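**Laptop sweep leaves Skilska office doubtful**

Skilska says every laptop in its shared office now has a numbered label and a place to go at night. Staff have heard that before. A similar plan in September lasted 17 days.

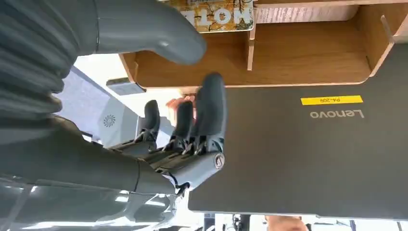
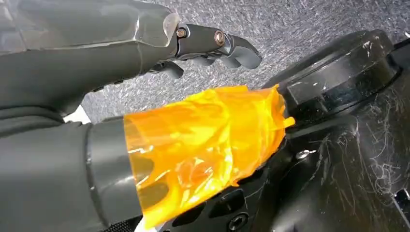
*Photos: Danjuma Bashir*

The gray Lenovo marked PA-209 is one of up to 200 items on the new list. Office manager Lies Van Wijk called the system "simple enough to stick." She could not say who will check it after the first week, or what it cost. The wooden organizer has no sign-out sheet yet, and loose items on the carpet are not covered by the plan.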